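I went to Custthorpe in April to watch my first live wrestling show in eleven years. My friend Malathi Kandasamy had bought the tickets before asking me, so I didn't get much say in it.

The hall holds a few hundred people if you count the balcony, which was shut. We were in the second row on the side nearest the entrance ramp. Doors were at half past six and the first match went on late. The ring announcer told us the top rope needed tightening and played the same song three times.

## The undercard

The opener was Olga Orellana against a newcomer working as Stastura. It went 10 minutes and could have gone longer. Orellana does the simple things well. She works a headlock as if she means to keep it, and when she sells a bad knee she is still selling it on the way back up the ramp. Stastura is green and rushed a couple of her moves, but she hits hard and she listened to the crowd. I would pay to see them again in a year.

Next was a tag match I didn't care for. It had too many dives, and long stretches where all four men were in the ring and the referee had stopped trying. Malathi liked it a lot more than I did. She also likes battle royals, so we were never going to agree.

The interval was long. I bought a programme, which had the wrong order of matches in it, and a cup of tea.

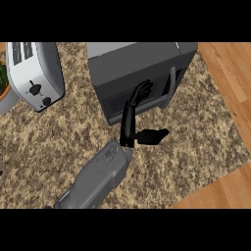 ## The main event

Oluf Thygesen defended the title against Orbán, who is billed from parts unknown and has a voice from somewhere near Trerkolham. This was 2 out of 3 falls, a match type I'd almost forgotten about.

Thygesen took the first fall early with a small package. The people behind us groaned because they thought that was the finish, and someone had to explain the rules to them. Orbán got the second with a piledriver after a long spell of working on the neck. He was slow and nasty and the hall went quiet for it, in a good way.

The last fall was the best part of the night. Thygesen couldn't lift him for the suplex, tried again, couldn't, and ended up winning with a sleeper. No run-in and no belt shot, just a man going limp and the referee dropping his arm. I had forgotten how loud a small hall can get.

## Odds and ends

- Merchandise was cash only.
- Nandini Nambiar was on the poster but didn't wrestle. The announcer said she had a shoulder injury and she came out to wave.
- Notburga Stöckli refereed the main event and was very good. Her counts were the same speed all night.
- The last bus goes before the show ends. We got a taxi.

There is another show in the autumn and Malathi has already asked about the balcony.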